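# Demostración con pinzas manuales y piezas pequeñas: qué cambiar al pasar de una cama a una mesa

**mordaza_fina**

Preparo la parte práctica de la jornada de puertas abiertas del taller Comar, en abril. El público maneja una pareja de pinzas de mano con cámara, una por mano, y coloca objetos pequeños en una bandeja. No hay brazo robótico en la mesa. El grupo ya conoce el trabajo con pinzas; lo que no tengo cerrado es el montaje para visitantes sin experiencia.

El ejercicio consiste en trasladar bisutería desde la superficie a la bandeja y, en la segunda parte, separar unas piezas de otras dentro de ella. Se graba con Trandari, que guarda el vídeo de las cámaras y la apertura de los dedos en la misma línea de tiempo. En la jornada queremos proyectar las dos vistas en la pared de la sala Brenum mientras el visitante trabaja, y al terminar repetir su toma a velocidad reducida.

Previsión:

- 200 visitantes en todo el día, repartidos en grupos
- turnos de 8 minutos, explicación incluida
- mesa de 80 cm de alto, trabajo de pie
- tablero liso, blanco mate, sin decidir si lleva tapete

Hasta ahora hemos hecho las tomas en una habitación, con las piezas sobre la cama y una bandeja de fondo blanco. La ropa de cama cede al bajar los dedos, y eso perdona errores de altura. En una prueba sobre tablero duro los dedos tocaban la superficie antes de cerrar y la pieza salía despedida hacia un lado. Con los anillos pasó varias veces. Con las pulseras, nunca.

He probado lo siguiente:

1. Tablero desnudo. Mal con anillos y con colgantes planos.
2. Mantel de algodón sin fijar. La almohadilla arrastra la tela y la pieza se desplaza con ella.
3. Mantel fijado con cinta por los bordes. Mejor, pero en el centro siguen saliendo arrugas después de unas cuantas tomas.

No he probado espuma ni fieltro. La bandeja, que sobre la cama queda bastante quieta, resbala en el tablero en cuanto se la empuja con el cuerpo de la pinza.

La segunda duda es la selección de objetos. Nuestro juego mezcla piezas rígidas (una pulsera rígida, anillos) con otras que llevan cordón, cadena o cuentas. Las flexibles son las que mejor enseñan para qué sirve la segunda pinza, pero se comen el turno entero: el visitante coge la cadena, arrastra el colgante y se pasa el resto del tiempo desenredando. En nuestras tomas eso no importa. Con una cola en la puerta, sí.

Preguntas concretas:

- qué superficie poner en la mesa y cómo fijarla
- si conviene retirar las piezas con cordón o dejar una sola
- si hay que guiar al visitante con marcas o dejar la colocación libre
- cómo evitar que la proyección distraiga a quien está trabajando

Dejo dos vistas de la tarea tal como la hacemos en la habitación. El colgante en forma de llave sale entre los dedos en la primera; el de jade, con su cordón trenzado, en la segunda.

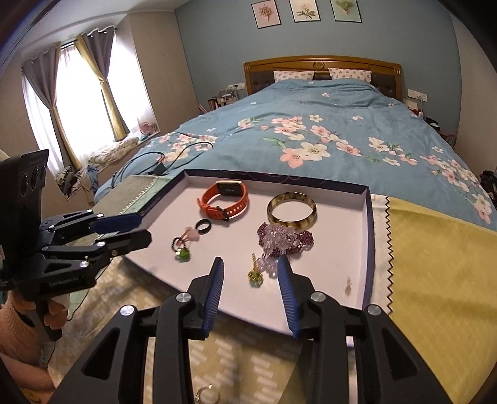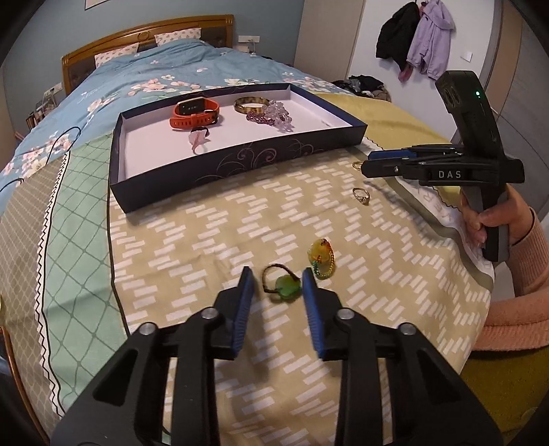 **Categoría:** Manipulación > Pinzas de mano > Demostraciones y visitas

---

**eje_libre**

Pon fieltro y quita todo lo que tenga cadena. Con turnos de ese tamaño no da tiempo a otra cosa. Nosotros hicimos una demostración parecida en un instituto y acabamos usando tapones de botella, que se cogen bien y si se pierde uno da igual.

Sobre la proyección, apágala mientras trabajan y enséñala después.

> **mordaza_fina:** El fieltro lo puedo comprar. Los tapones no me sirven, el ejercicio tiene que llevar piezas de formas distintas. ¿Qué grosor usasteis?

> **eje_libre:** No lo medí. El más grueso que había en la tienda.

---

**banco_de_pruebas**

Respondo por partes. He montado demostraciones con pinzas de este tipo, con dedos de cierre paralelo y con dedos articulados, y el problema de la superficie cambia según el mecanismo.

**Superficie.** En un mecanismo articulado la punta del dedo puede describir un arco al cerrar. Si el operador apoya las puntas y luego cierra, el arco empuja contra el tablero y la fuerza sobrante se convierte en desplazamiento lateral. Una cama absorbe ese recorrido; un tablero, no. Comprueba qué hacen las vuestras cerrándolas en vacío sobre un papel, con el cuerpo de la pinza sujeto. Si la altura de la punta varía, necesitas una base que ceda por lo menos esa diferencia.

Mi montaje es una plancha de espuma de célula cerrada, cortada a la medida de la zona de trabajo y forrada con tela tensada y grapada por debajo a un contrachapado. La tela no se mueve porque la tensión viene de la base y no de la cinta. El fieltro solo, pegado al tablero, mejora el rozamiento pero cede poco. Si vas por ese camino, pon espuma debajo.

Tela lisa, de un solo color y sin brillo. En la segunda vista la sábana tiene un dibujo de guiones blancos y las cadenas finas cuestan de seguir en una proyección. Para vosotros puede ser una ventaja, si queréis variedad de fondos. Para un público que mira una pared desde varios metros, no lo es.

**Bandeja.** Lámina antideslizante entre la bandeja y la tela. No la atornilles: cuando alguien apoya mal la pinza, es preferible que la bandeja se desplace un poco a que cargue el dedo. Tampoco la coloques paralela al borde de la mesa por costumbre. Prueba a girarla y mira en qué posición las dos muñecas quedan más rectas.

Deja espacio libre a los dos lados. El visitante piensa en los dedos y se olvida del volumen de la cámara, que es lo que golpea la bandeja.

**Altura.** A 80 cm un adulto trabaja bien de pie si la bandeja es baja. Si las paredes de la vuestra obligan a entrar desde arriba, el codo sube y la toma se cansa pronto. Una tarima para niños resuelve el otro extremo. Comprueba que no quede en el recorrido de la cola.

**Piezas.** No retiraría todas las flexibles. Pondría dos fases:

| Fase | Piezas | Manos |
|---|---|---|
| Entrada | pulsera rígida, correa de reloj, pinza de pelo | una |
| Final | un solo colgante con cordón | dos |

Quien no llega a la segunda fase se va con una tarea terminada. El cordón grueso trenzado se deja coger mucho mejor que una cadena fina, y al repetir la toma se ve muy bien cómo una mano sujeta y la otra guía. Guarda la cadena del colgante de ámbar para el equipo.

Los anillos los dejaría fuera, o pegados a un soporte. En la primera vista hay uno plateado en la alfombra, abajo, a través del hueco del bastidor. En una habitación se recoge. En una sala con gente de pie se pisa o no aparece. Si os empeñáis en tenerlos, un reborde perimetral de goma en la mesa retiene casi todo.

**Marcas.** Posición inicial marcada, destino libre. Para la inicial basta una silueta de la pieza impresa en la tela, o un hilván del mismo tono si no quieres que salga en el vídeo. Quien prepara el turno siguiente recoloca sin pensar. Si además marcas el destino, la gente intenta encajar la pieza en el dibujo y el ejercicio pasa a medir otra cosa.

**Proyección.** No la apagaría, la pondría detrás del visitante. El grupo que espera la ve y quien trabaja mira sus manos. Vigila el retardo: por encima de 100 ms, si el visitante llega a ver la pared, empieza a corregir sobre la imagen y los movimientos se vuelven escalonados. La repetición lenta sí debe verla él, en un monitor pequeño junto a la mesa.

**Almohadillas.** Las azules estriadas recogen pelusa de cualquier tela. Paño húmedo sin jabón entre grupos, y se dejan secar antes de volver a usar. Lleva un juego de repuesto. Yo compro las mías en Adjei, cortadas a medida, pero cualquier goma de dureza parecida vale si respetas el espesor.

> **mordaza_fina:** He cerrado las pinzas en vacío sobre papel. La punta baja al cerrar, poco pero baja. Voy a montar la espuma sobre contrachapado. ¿La tela tensada no transmite el empujón a las piezas vecinas?

> **banco_de_pruebas:** Algo, si está como un tambor. Ténsala solo hasta que desaparezcan las arrugas y separa las piezas un palmo. Si aun así se mueven, la espuma es demasiado blanda.

> **mordaza_fina:** Entendido. Dejo fuera los anillos y la cadena.

---

**cota_cero**

Añado dos cosas que no se han mencionado.

La luz. En la primera vista entra mucha claridad por la ventana de la izquierda. Si la sala Brenum se oscurece para proyectar, las cámaras alargarán la exposición y el vídeo saldrá borroso en los movimientos rápidos, que en manos de un visitante son casi todos. Pon luz difusa propia sobre la mesa, con pantalla para que no lave la pared, y fija la exposición antes de abrir. Con automática, cada vez que alguien se asome con ropa blanca te cambiará la imagen.

Los cables. En las dos vistas cruza uno negro por la colcha. En la mesa, todo por detrás y sujeto, y la alimentación de los equipos fuera de la zona de paso. Si las pinzas llevan cable de datos, deja holgura para girar la muñeca entera y sujétalo a la altura del codo del operador.

Con Trandari, crea una sesión por grupo y no una por visitante. Abrir y cerrar sesiones consume parte del turno y los cortes se pueden poner después con marcadores. Avisa por escrito en la entrada de que se graba, porque las manos y las mangas salen siempre y alguna cara también si la pinza se levanta.

> **mordaza_fina:** Lo de la exposición no lo tenía previsto. ¿La fijas con la bandeja vacía o con las piezas puestas?

> **cota_cero:** Con las piezas puestas y las dos pinzas dentro del campo, en la posición de inicio. El fondo blanco de la bandeja engaña a la medición si lo dejas solo.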